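Get Involved > Community Projects > Call for Participants

3 min read

Do you have a room you've been meaning to do something about for years? We would so love to hear from you!

The Henddale Home Stories project is looking for eight households to take part in our winter round. We're a small group of neighbors who believe that the way people fix up, paint, patch and rearrange their homes deserves to be written down, and over the past few years we've gathered more than 800 pages of these stories (some very funny, some that made Poonam Nautiyal, our editor, cry at her desk).
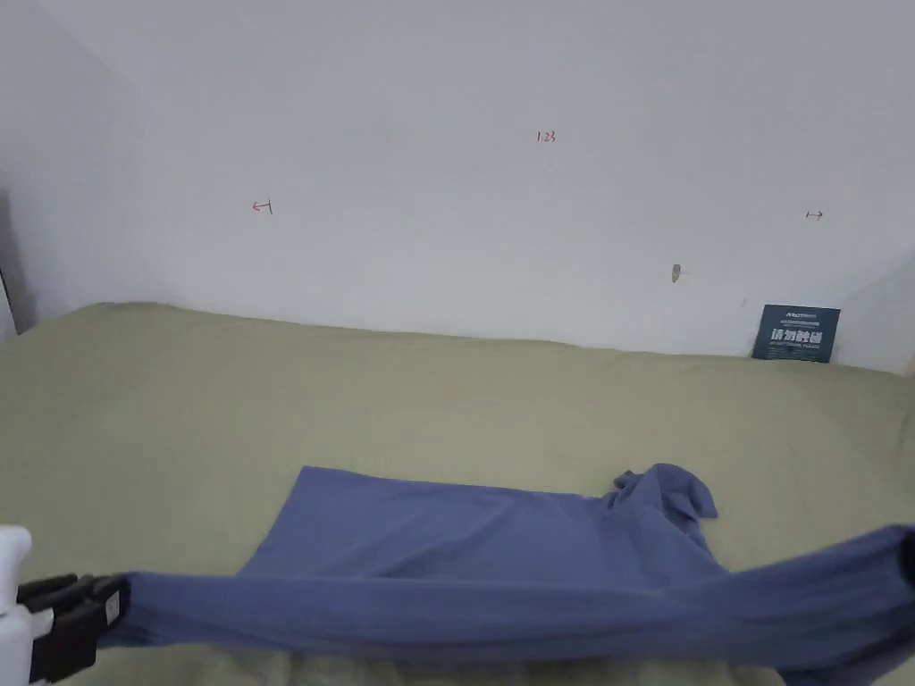
Pencil, chalk or red ink: wall notes are welcome too.

You don't need a finished room, or good taste, or any experience at all. Renters are every bit as welcome as owners. What we ask is that you keep a simple diary from November through the end of winter, a few lines whenever something happens, and that you sit down with us for three relaxed conversations at your kitchen table or at our place on Pasik Street — whichever suits you, and there will be tea either way.

Each household receives $800 for its time, and the stories will go into a printed book that you can approve before it goes anywhere.

To apply, write to Izzati Manurung at the Henddale project desk and tell her a little about your home and who lives in it. A page is plenty, but she reads the long ones too. Evening calls are fine until 8.

14 shares | 2 comments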